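Grimwood Small Items Project
Progress report to the Vostby Fund, second reporting period

1. Purpose of the work

The grant covers the sorting, recording and repacking of the loose jewellery held by Grimwood. The items arrived over several years in mixed tins, bags and drawers, with no list attached. The aim is to give each piece a record number, a condition note and a fixed place in storage, so that it can be found and handed out without opening every container.

2. Position at the end of February

At the close of the period 923 items had been given a record number, out of an expected total of 1096. The remainder is held in 27 containers, mainly small tins and card boxes. The containers left until last are the mixed ones, where rings, chains and bracelets were stored together. They take longer per item than the single-type boxes completed in the first period.

The total of 1096 comes from the Detasard inventory made when the items were taken in. That inventory treated a pair of earrings as one item and a chain with its pendant as one item. We have kept the same rule so that the figures can be compared between periods.

3. Method

Each container is opened on its own and its contents are laid out on a soft surface before anything is recorded. Fabric is preferred to a bare table top – rings do not roll as far on it and stones are less likely to be chipped. Items are spaced out so that chains do not catch on ring settings. The open container stays beside its contents until the last piece has been put back or moved to a tray.

Fine chains and small pendants are lifted first. In the first period these were left until the end and several became tangled with beaded pieces during sorting. The order is now pendants and chains, then rings, then bracelets.
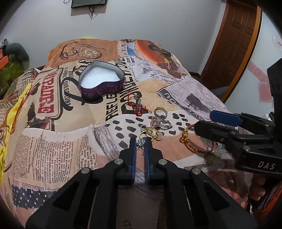 Figure 1. Contents of a heart-shaped tin laid out on a duvet: rings, bracelets and a blue gem pendant on a fine chain.

Mixed tins of this type are recorded under one container number with a suffix for each piece. Metals are entered by colour only (gold, silver) unless a mark can be read under the glass. Stones are likewise entered by colour and size. No attempt is made to name a stone or give a value, as this falls outside the grant.

4. Storage

Foam inserts are kept where they are clean and firm. Where the foam has begun to crumble it is removed and replaced with cut sheet from Lyimo. So far 38 inserts have been replaced. Beaded and braided bracelets are stored flat and open, with the clasp undone, in shallow trays. Rings with raised or open-work settings go into slotted foam. Chains are fastened and laid singly in clear bags, with the pendant at the bottom.

5. Problems met

Two matters slowed the work. The first batch of labels lost their print when handled and had to be written again in pencil. The slotted foam was also supplied with slots too narrow for wide band rings, and these are being held in bags until the correct size is delivered.

Neither problem has affected the records themselves. The cost of the second set of labels was met from the stationery line, and no transfer between budget lines is requested.

6. Work for the next period

The 27 open containers will be completed in order of size, smallest first. Wide rings will be moved from bags to foam on delivery. A check of record numbers against trays will then be made for the whole holding, and any item found without a match will be listed separately – with its container number, where known – in the final report.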